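Budget for the surface first

Every equipment plan I have been asked to read in the past few years starts with the arm. There is a line for the arm, a line for the gripper, a line for the controller, and then a single line near the bottom that says "sundries" or "bench and fixtures". The arm has been argued over for months. The sundries line has been copied from the last plan, and the last plan was for a different job.

I think this is the wrong way round, at least for anyone buying equipment to handle cloth. I run the planning side of a small linen service that supplies restaurants and guest houses, and we have now been through two rounds of buying for automated sorting and folding. The first round was Cesto, which we cancelled. The second is Nuvham, which is working well enough that we are paying to extend it. The arms in the two projects cost nearly the same. What differed was how much we set aside for everything that was not the arm.

With Cesto we put 3 per cent of the money into surfaces, lighting, spare fingers and cable repairs. I signed that off and I am not proud of it. By the second month we had spent it all, and each further request had to go through the same approval as a new machine. A replacement finger that should have taken an afternoon to order took 21 days, nearly all of it waiting for a signature. The arm stood idle and we went on paying the lease.

Arūnas Adomaitis, who kept the thing running, had warned me. His view was that a cloth-handling cell should be costed like a van: you would not buy a van and put nothing aside for tyres. I told him we would look at it in the next financial year. There was no next financial year for Cesto.
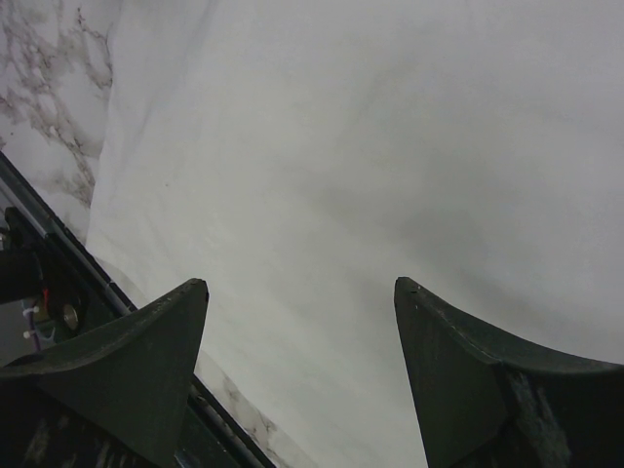 Cloth is hard to plan for, and people who have only bought machines for boxes or bottles tend not to believe it. A box has an edge you can rely on. A napkin or a sheet has a different shape every time it is put down, and the gripper has to find something to close on in a soft heap of folds. White linen is worse, and white linen is most of what we do. Put a white cloth on white marble, veined or not, and there is very little to tell one from the other beyond a bit of shading where the fabric lifts. Somebody has to decide whether the answer is a better camera, better lighting or a darker table. The table is the cheapest of the three by a long way, and it is the one that never gets its own line.

I should be fair to the other side. Modupe Bako, who looks after our accounts and has saved me from several bad decisions, disagrees with me on this. She says that a large pot for small items is an invitation to spend it, and that the approval process exists for good reason. She also points out that if the surface matters so much, the supplier ought to provide one and guarantee the result on it. I have some sympathy with this. When we asked for quotes for Nuvham, Koppel offered a complete cell with its own bench, and the price was not silly.

The trouble is that our work does not all happen on one bench. Some of our customers want table linen laid out or folded on site, on whatever they have, and that may be polished stone, painted wood or a steel counter. A supplier's guarantee covers the supplier's bench. We needed to find out how the machine behaved on other surfaces, and finding out costs money that a fixed quote does not contain. In the end we bought the arm from one firm and the fingers from Skendden, and kept back a fifth of the budget for trials and wear. Modupe made me write down what it could be spent on, and she was right to.

Wear deserves a word of its own. Fingers get scuffed. People look at a scratched finger and ask whether it needs replacing, and the answer is that it depends where the scratch is. A mark on the broad face may not matter at all. A rough spot at the tip can catch a thread, and then you have spoiled a customer's tablecloth and have to pay for that as well. We inspect ours after every 1000 picks and keep two spare pairs in a drawer. The spares cost less than one wasted day.

Wiring is the same kind of problem. Anything that runs along the outside of a moving gripper will sooner or later need tidying, tying down again or replacing. It is dull work, and it has to be someone's job with hours set against it. In the Cesto plan those hours did not exist, so Arūnas did them after six in the evening until he quite reasonably stopped.

What I would like to see is a planning form that asks about the work before it asks about the machine. What is being picked up? What is it lying on? Who cleans that surface, and how often is it changed? What will have worn out by September? Only after that should there be a box for the arm. I have drafted one for our own use. It is two pages long and people complain about it — mainly the people who used to fill in one line and go home.

There is a real cost to doing it this way. Our Nuvham plan took longer to write, and the total at the bottom was higher than the Cesto total, which made for an awkward meeting. We could have had a slightly faster arm for the same money. Modupe still thinks a fifth was too much and wants it cut for the extension. I have offered to go down to 15 per cent if the trials on stone are finished by then, and she is thinking about it.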